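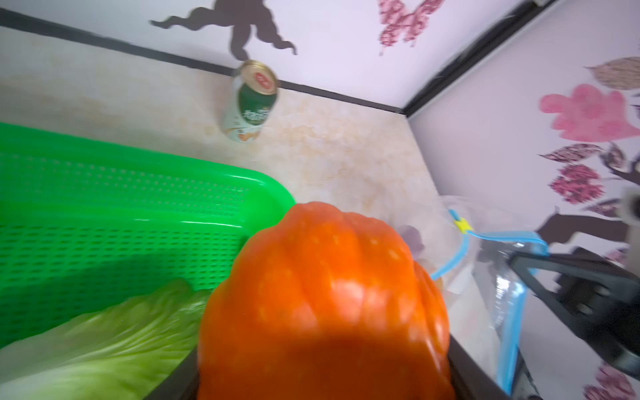
More hours on produce and fewer on boxes, please, was what Baek asked for after our last report, along with a fair question: does the count of examples mean anything if half of them are the same easy grasp over and over? I've taken that to heart, so this update is mostly about what kind of examples we've been gathering and a bit less about how many.

The count first, though, so you don't have to hunt for it. As of 2020-05-25 we have 1,067 usable demonstrations in the Ostham grocery set. A usable one, in our book, has a full recording from start to finish, a clean task label and an operator who didn't have to reach in with a hand halfway through. We threw out a lot in March when I was still being generous about that last rule, and I'm glad we did, even though it hurt to watch the total go down!

So, variety. We now work from a list of 23 item types, split between things that hold their shape (cans, small cartons), produce, and what the team just calls "floppy stuff" – bags, mostly. The operator drives the arm through each task by hand, and the item positions get shuffled between runs using a printed sheet. Before the sheet we let people arrange things however they liked, and people are tidy. Everything ended up nicely spaced and facing forward, and the policy we trained on it fell apart as soon as two items touched. With the sheet we get leaning, crowding and overlap, and it's a much better match for what a kitchen counter looks like after somebody comes home from the store.

Peppers have been the big lesson on the produce side. They're slick, they're lobed, and the gripper can close on a ridge or in a groove with very different results. Our operators figured out early on that coming in across the grooves gave a steadier hold, and you can see that habit showing up in the trained policy now, which made my month. Lettuce is still a headache. The leaves fold under the fingers, the wrist view gets blocked, and we end up labeling a lot of those runs "partial." I'd like to keep the partials in a separate folder and see if they help with recovery behavior, but I haven't tested that yet and don't want to promise anything.

Zip bags are where most of our time went. We want examples of the arm picking up a bag by its top edge, moving it without dumping whatever's inside, and setting it down again. Clear plastic is hard for the depth estimate (it reads the thing behind the bag about as often as the bag), so the close-up view from the wrist matters a lot more than I expected when I wrote the proposal. We've moved to saving that stream at the full rate for every bag task. It eats storage, and I'll come back to that under money.

The held-out test is the part I think Baek will care about most. We ran the current policy on 30 trials with arrangements it had never been trained on, and it finished 23 of them. Of the 7 misses, most were bags, with lettuce making up the rest. No rigid item was dropped. I know that's a small test and I wouldn't put it on a poster, but the March version couldn't get through a crowded tray at all, so I'm pretty happy with it.

Two things went worse than planned. The second station at Jancombe is behind, and it's on me: I assumed we could copy the first setup exactly, and then the calibration drifted every time the arm was powered down. We've got a daily check in place now and the drift is small enough to live with, but no Jancombe data is in the total above. The other one is labeling. We're still writing the task descriptions by hand after each session and the wording wanders – "put in basket," "place into basket," "basket it" (yes, really). I've started a short list of approved phrases and we're going back through the old files with it.

On money, we're under on operator hours and over on storage, and the two come close to canceling out. I'd like your okay to move the unspent hours into disk space for the rest of the period. No new funds needed. Cakell has offered us a better rate if we commit for the full year, and I can send their quote over whenever you want it.

Next up is more bags, then two-step tasks where one item has to be moved out of the way to get at another. We'll also rerun the same held-out test with the same arrangements so you can compare directly. If you'd rather see a different mix of items in there, tell me before we start on the two-step work and I'll change the sheet.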